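Chapter 4
Colour and the Size of a Room

July, by Solange Lapointe

Print this page
E-mail this page

Before you read this chapter, go and stand in the smallest room of the building where you are. Stay there for a few minutes with the door closed. Then go to the largest room and do the same. Try to say which of the two felt more comfortable, and try to say it without using the words "big" and "small". Most of my students find this difficult. They say "warm", "cold", "heavy", "quiet", and after some time they begin to talk about colour, even when the question did not mention it.

In Chapter 3 we measured rooms with a tape. We learned to draw a plan, to mark the doors and windows, and to note the height of the ceiling. Those measurements are necessary, and you will use them again in the exercises. But the people who live in a house do not carry the plan in their heads. They carry an impression of it, and in this impression the walls can stand closer or further than the tape says.

The old rule, which you will meet in many books for decorators, is that light colours make a room larger and dark colours make it smaller. I learned this rule as a student in Parndale and I repeated it for years. It is a useful rule for a beginner and I do not ask you to forget it. I ask you only to see what it leaves out. It says nothing of the floor. It says nothing of the direction of the light, or of the colour which you saw in the room before. And it supposes that everybody wants a larger room, when many people, if you give them the choice, will take their book to the small dark one.

4.1 The Krasniqi house

For this chapter we will use one example several times, so I describe it now with some care. The Krasniqi house stands at the end of a short street in Gredik. It has two floors and a narrow hall. When the family bought it, every room was painted in the same cream colour, including the doors. The mother said that she could not remember, when she woke at night, which room she was in. This sounds like a small complaint, but it contains the whole subject of the chapter. A house in which all rooms have one colour gives its people very little help.

My colleague Carter Desjardins was asked to make a new colour plan. He began with 21 samples, painted on pieces of card, and he left them in the house for ten days. He did not allow the family to choose in the shop. A sample under shop lamps tells you how the paint looks in a shop. The cards were moved from wall to wall, in the morning and in the evening, and each member of the family wrote remarks on the back. The son, who was nine, wrote "soup" on one card and refused to explain it. That colour was not used.

At the end of this time 12 cards were refused by everybody and 9 were left. From these he made the plan which you will find at the end of the chapter. Please notice how the work was divided. The family decided which colours they could live with, and the decorator decided where they should go. In my experience, trouble begins when one side tries to do both jobs.

4.2 Hue, value, strength

We need three words before we continue. Hue is the name of the colour in ordinary speech: red, green, blue. Value is how light or dark it is. Strength is how much of the colour there is, compared with grey. Pink and deep red may have the same hue, but their value is different. A grey-green and a leaf green may have the same value, and then it is the strength which separates them.

When a client says that a colour is "too much", you must find out which of the three is meant. Very often the client believes it is the hue, and asks for another one. A good decorator first offers the same hue with less strength. At Gredik the father did not want green in any room. He had in his mind the green of his old school at Etum, which was strong and shiny and went up to the height of a child's shoulder. When he was shown a pale green with much grey in it, he did not call it green at all.

Compare a pale grey-green wall with a deep red one, and look also at what is next to each of them.

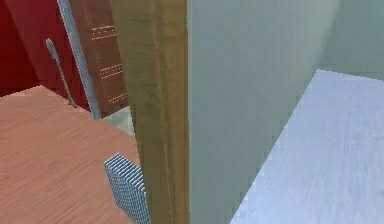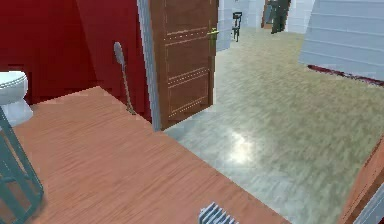 A strong colour on the walls asks a question of the floor. If the floor is also warm, the two come together and the room seems to close, like a hand. Some people enjoy this very much in a room where they stay for a short time. If the floor is pale and cool, the wall stops at a clear line and you feel its height more. Neither is wrong. What I would call wrong is to choose the wall in one month and the floor in another, without ever putting the two samples side by side.

It is also good to remember that we seldom see a wall alone. We see it past a door, behind a post, over the back of a chair. A person of 77 who has lived in the same house since marriage will tell you the colour of the kitchen from her seat at the table, and she may be surprised when you ask her about the wall behind that seat. She is right to be surprised. For her, this wall hardly exists. In section 4.3 we will therefore draw each room again, this time from the places where people really sit, stand and wash, and we will mark which walls they face.

Last updated: Friday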